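FOR IMMEDIATE RELEASE
Fri 13 October

Metwood's Old Flour Store Reopens as Sosora, a Community Bakery School With Evening Classes and a Free Lending Shelf

METWOOD – Hello from the upstairs office at Sosora! I'm Bohumila Bartoš, I run the place, and I was told a press release should be written by somebody who sounds like a newspaper. I tried that. It took two evenings and came out like a letter from the gas company, so you're getting me instead. Please quote whatever you like.

The news first. Sosora, the baking school I started in my sister-in-law's garage, is moving into the old Kazlauskienė flour store on Gestgate, and our doors open to the public next week. We have taken the ground floor and the floor above it, which gives us 1,023 square feet of teaching space, a proper loading door and (I still can't get over this) a sink you can fit a whole mixing bowl into. If you ever came to a class in the garage, you'll remember washing up in the yard in November with a hose. Those days are done.

For anyone new to us, we teach bread. Mostly everyday bread, the sort you slice for lunch, with a bit of rye and a few sweet things around the holidays. We've had 620 people through our beginner class since we started, and a good many of them had never touched yeast in their lives. Some came because a doctor told them to find a hobby. One couple came for their anniversary and argued about hydration the whole way through, and they have since signed up for the rye course, so I guess it went well.

What's in the building

The ground floor is the bakehouse. There are two deck ovens, a spiral mixer we bought from a school cafeteria that was closing, and long benches set a little lower than usual so that people can knead sitting down if they want to. We asked our regulars what they hated most in the garage and the answer was the bench height, by a mile. The second floor has the classroom, the office, and the lending shelf.

The lending shelf needs its own paragraph! It works like a library. You can borrow a loaf pan, a proofing basket, a digital scale, a baking stone or a Dutch oven for up to three weeks, free, with no membership. There are 122 items on it at the moment and Arash Mazandarani, our head baker, has put a number on every one of them with a paint pen. We'd like them back clean. We'd also like more of them, so if you have a heavy pot you never use, bring it along on a Saturday and Arash will be delighted to see you. No nonstick with scratches in it, please, and no bread machines. We've got six bread machines.

The building itself goes back a long way with local bakers. The Kazlauskienė family stored and sold flour on Gestgate for three generations, and plenty of people in Metwood can remember being sent down there with a pillowcase to fill. We've kept the painted sign on the side wall and the iron hoist over the loading door, and the old weighing counter is now our front desk. The floors upstairs had to be replaced. I was sad about that until I saw what was underneath them, and then I stopped being sad very quickly.

The classes

We're starting with 4 courses this season. First Loaf is one evening, three hours, and you leave with dough in a tub to bake at home the next morning. Everyday Bread runs for five weeks and covers white, whole wheat, seeded and a soft sandwich loaf. Rye and Friends is for people who have done the first two, or who can convince Arash they don't need them. The last one is called What Went Wrong, and I'm proudest of it. You bring in a loaf that disappointed you, as flat or gummy or burned as you like, and we cut it open together and work out why. It used to be a joke at the end of other classes and people kept asking for more of it.

Arash is teaching most of the evenings. "I've been baking for a living since I was nineteen and I still get a bad loaf," he told me when I asked him for something to put in here. "The difference is that I know which mistake I made. That's really all I can teach anybody." Then he wanted to know if he could say something about sourdough as well, and I told him there was a page limit.
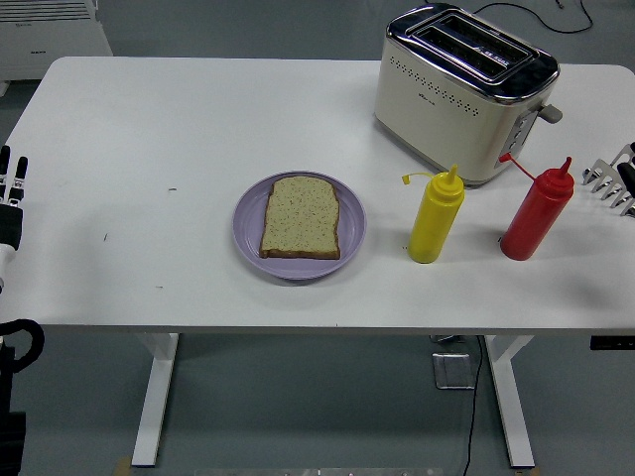

Slicing is part of the Everyday Bread course too, and we spend most of week four on it, because so many people bake a lovely loaf and then squash it with the wrong knife while it's still warm. We talk about how long to wait (longer than you want to), where to start the cut, and how to store what's left so it doesn't go stale on the cut side. We also look at the slice itself, flat on a plate, before there's anything on it. A seeded loaf shows you a lot that way: whether the dark little seeds are spread through the crumb or bunched up in one corner, whether the crust is thin enough for a sandwich, whether the top kept its round shape. After that you can get the mustard out, and I'd never stand in your way. The same week covers freezing, which gets more questions than anything else we teach, and I have a whole speech about bread bags that I'll spare you.

All the classes are small and they run on weekday evenings, with First Loaf repeated on Saturday mornings for people who work shifts. Every course has a couple of places held back at no charge. You don't have to fill anything in or explain yourself to get one, you just tick the box when you book and that's the end of it. Teens are welcome with an adult. Children under twelve are better off waiting for the pizza days we're planning for March, when the ovens will be on all day and I will have bought earplugs.

Opening day

We'll have the loading door up from ten in the morning. There will be bread to try, coffee, and a tour every half hour or whenever enough people are standing by the stairs looking curious. Arash is baking a batch from the old recipe card we found pinned inside a cupboard, which says only "flour, salt, the usual," so we've had to make some guesses. The lending shelf will be open for borrowing from noon. Parking on Gestgate is terrible, as it always has been, so do walk or take the bus if you can. The ground floor is step-free from the yard, and there's an elevator to the second floor, though it's slow and it groans a bit.

Reporters and photographers are very welcome, on opening day or any time before it. Come hungry. If you'd like to sit in on a class, we can nearly always squeeze one more person onto the end of a bench, and we'll lend you an apron. Please tell us ahead of time about any allergies, as there's wheat, rye, sesame and milk in use all over the building.

About Sosora

Sosora is a community baking school in Metwood. It teaches everyday bread to beginners and improvers, and lends baking equipment free of charge from its home in the former Kazlauskienė flour store on Gestgate.

Press contact: Bohumila Bartoš, Sosora, Gestgate, Metwood. The office is staffed on weekday afternoons. In the mornings I'm downstairs with flour on my hands and won't hear the phone, so leave a message and I'll call you back after lunch.

ENDS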